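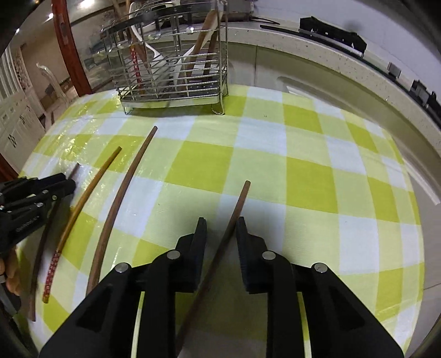 by Venla Suominen and Fengying Cheng
Intro to Food & Culture, project report (final version)

Our question: do students in Flakdale who grew up with chopsticks still use them at home after moving into the dorms? Survey went out in August, 60 answers back. Wanted 200. Ran out of time.

Method. Paper form, 4 questions, left at Lehtinen Hall and the Prutance dining room. Plus two longer interviews, both done by Fengying, both in kitchens.

Results. Most people said yes at home, no in the dining room. Main reason given was there arent any in the dining room. Second reason, lunch break too short. Several wrote that they own mismatched sticks and just grab whatever is closest. One interviewee keeps hers seperate from her roommate's, by color.

Problems. Question 3 was badly worded ("do you prefer") and a lot of people skipped it. Left it out of the totals. Also the Prutance forms came back late.

Next time: fewer questions, ask what they eat, not only how. Tables are in the appendix.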